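Flirkis opens bookings for home desk corner tidy-ups

September 17, 2022

Home organising firm Flirkis has opened bookings for a new service that deals with one small part of the house: the corner where the desk, the power socket and the internet cable meet.

The Desk Corner visit takes 2 hours and costs $330, including clips, ties and sleeves. It follows a trial in August in which Flirkis staff worked through 40 homes, most of them rented units with a single data outlet in the room used for work.

"People buy a good desk and a good chair, then push them up against whatever is on the wall," said Mitali Gamage, who manages the service. "The cable ends up wherever it lands. We wanted a fixed price for sorting that out, with no drilling."

Customers are asked to send a photo of the corner when they book, with the wall plates and skirting board showing. 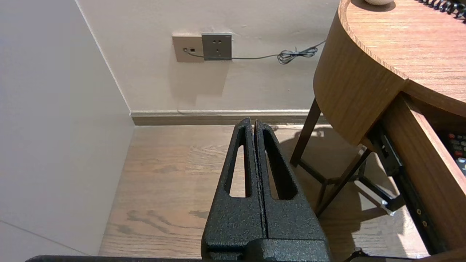
Does the desk have to be cleared before the visit?

Drawers can stay full, but the top should be clear so the desk can be pulled out from the wall. Staff will move it and put it back in the same spot unless asked otherwise.

Slack cable is gathered and fixed under the desk or run along the top of the skirting board, using adhesive clips that peel off at the end of a lease. Flirkis does not move sockets or data points - that is work for a licensed electrician or registered cabler, and customers who need it will be told so before they pay.

The clips are supplied by Kramer in white, grey and taupe. Lenni Hämäläinen, who led the trial, said colour was the most common request.

"A white clip on a taupe skirting board is all you see," he said.

Bookings are open now through the Flirkis website. Media enquiries: Marlene Janssen, Flirkis.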